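4.2 Cloth as a surface that refuses to settle

Household cloth is sold flat and lives otherwise. Of the 696 items in the Skedton inventory, over 200 were textiles, and not one respondent kept a tablecloth the way the packet had taught them to. Pattern complicates matters further. A plaid is in effect a ruler printed on the thing being measured, and every crease shows up in it as a kink in the lines. Florals are more forgiving, and were rated "tidy" at stages of folding where the plaids were still being apologized for (Figure 3).

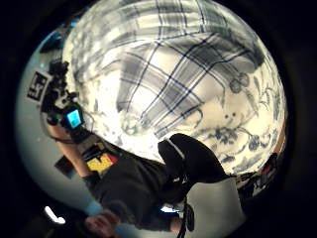
Mamo objected that a plaid only looks worse, and that any floral cloth in the house would prove just as crooked if someone bothered to check the hems. We checked the hems of 40. The objection stands.

Figure 3. Patterned cloth and a covered table.

Once spread, a cloth is promptly treated as furniture. A lamp goes on it, then forearms, then whatever was in the hands at the time.

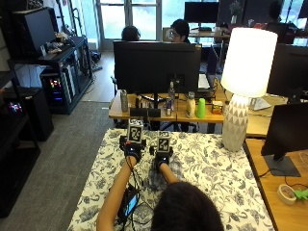 The neighboring desk fares no better in our coding, where bottles and cups form rows along the front edge that respondents described as temporary. The Muvura households used the same word, and their rows were longer. We coded all such rows as storage.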